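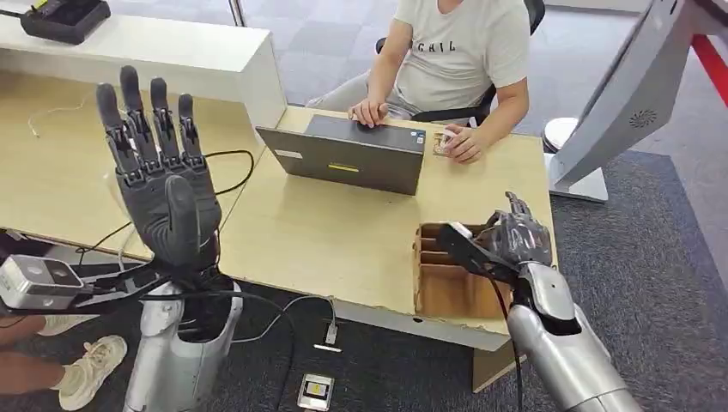

Reece Clegg used to spend his mornings at the Brirndale office walking paper from one desk to the next. Since January the walking has been done by a two-armed machine from Urnetti, and Clegg, one of 23 people on the administration floor, sits down for most of the day.
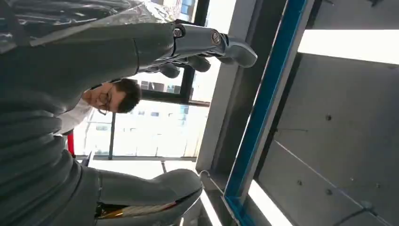 Sandra Whitlock runs the floor and was against the idea. Her staff had 20 minutes of training each, and she thought that was too little. What bothered them most was having the arms at head height. A man in glasses can find the grey fingers close to his head, and some people took weeks to get used to it. Two asked to move and were moved.

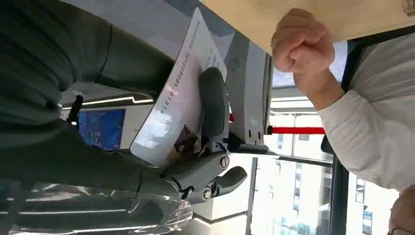 At work: the gripper holds a printed document by its edge.

Pay has stayed the same and no posts have gone. The job has changed, though. Clegg now checks forms that come back wrong, 337 of them so far, and he misses the chats he had on his rounds. Whitlock has asked for a longer lunch break so that people still see each other. Girkach, which owns the office, will answer in six weeks.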